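Turkevlow Home Support
Ticket 1809 – Countertop spice shelf and electric grinder
Status: Closed
Opened by: Selvaraj Haque
Handled by: Tibor Rácz
Products: Rutora countertop shelf (black), Pramanik electric grinder (white)

Selvaraj Haque, 8:40 a.m.
I bought the Rutora shelf and the Pramanik grinder together from your Hinoncombe store in June. I have two problems and I'm putting them in one ticket. If you need them separate, let me know.

First, the shelf rocks. If I press on a front corner of the tray, the opposite corner comes up a little off the table. It's enough that jars clink when I set one down. I tightened all the screws and it made no difference.

Second, the grinder slows down and stops after a few seconds. I have coarse ground pepper in it that I wanted finer. It was fine for the first couple of weeks. Now it starts at normal speed, drops to a hum, and quits. I have to let go of the button and press again. I charged it overnight and it did the same thing this morning.

Pictures attached. Shelf first.
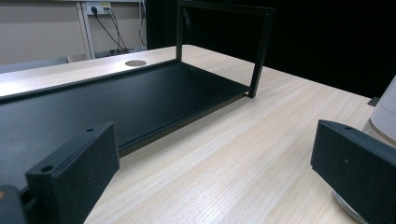 Attachment 1: shelf on the table, tray and upright end.

Tibor Rácz, 10:15 a.m.
Thanks, one ticket is fine. Let's do the shelf first.

A few questions before I suggest anything:
Does it rock in the same direction if you turn the whole shelf around on the table?
Did you tighten the screws with the shelf standing up or lying on its side?
Was anything stored on it when you tested it?

Selvaraj Haque, 10:50 a.m.
I turned it around and the same corner of the shelf lifts, so I don't think it's the table. I also tried it on the kitchen counter and got the same result.
Screws were tightened with it lying on its side, the way I put it together.
Nothing was on it.

Tibor Rácz, 11:20 a.m.
OK. If the same corner lifts on two surfaces, the shelf has a slight twist in it. That usually comes from one end being fully tightened before the other.

Please try the following:
Stand the shelf on the flattest surface you have. The counter is probably better than the table.
Loosen every screw on both uprights by 2 full turns. Don't take any out.
Press down on the middle of the tray with your palm and hold it there.
Finger-tighten the screws, going from one end to the other and back.
Finish with the hex key in the same order, a quarter turn at a time.

Stop when the screws are snug. If it still rocks after that, measure the gap under the corner that lifts and send me the number.

Selvaraj Haque, 1:05 p.m.
Did all of that. It's much better. There is still a very slight movement if I push hard on the corner, but it doesn't clink anymore and I can't get a sheet of paper under it. I'm happy to leave it. You can mark that part as done.

Now the grinder. Second picture is below. The button feels normal and clicks when I press it. 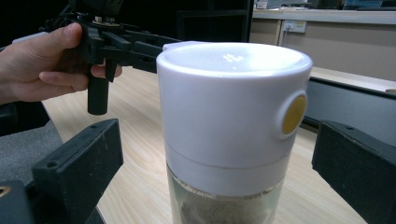
Attachment 2: grinder with the yellow button and the pepper in the clear part.

Tibor Rácz, 1:40 p.m.
Shelf part marked done.

On the grinder, how full do you normally run it? And has it ever been washed, or just wiped out?

Selvaraj Haque, 2:10 p.m.
I don't measure. I tip it in until it looks like enough – probably nearly half full when I start. It has never been washed. I wipe the clear part with a paper towel when I change spices. I had cumin in it before the pepper.

Tibor Rácz, 2:35 p.m.
Then I would clean it before we look at the battery. Fine powder can pack in around the blade, and the motor cuts out when it has to work too hard.

Empty the clear chamber and set the pepper aside.
Brush around the blade with a dry pastry brush or an old toothbrush. Keep your fingers off the button while you do this.
Put in 8 grams of dry uncooked rice and run it in short bursts.
Tip out the rice, brush again, and wipe with a dry cloth.
Put back a smaller amount of pepper and try it.

Please don't rinse the motor part. The chamber can be washed by hand but has to be completely dry before it goes back on.

Selvaraj Haque, 4:25 p.m.
A lot of old cumin came out, packed hard under the blade. Ran the rice twice because the first batch came out brown. With less pepper in it the grinder ran for 11 seconds without slowing and I let go of the button myself.

The pepper tastes slightly of cumin. I can live with that.

Tibor Rácz, 4:45 p.m.
Good. Closing the ticket. If the grinder starts cutting out again with a clean blade, reply to this message and the ticket will reopen. I would look at the battery next.

Resolution: Shelf retightened on a flat surface. Grinder blade cleaned, smaller fill. No parts sent.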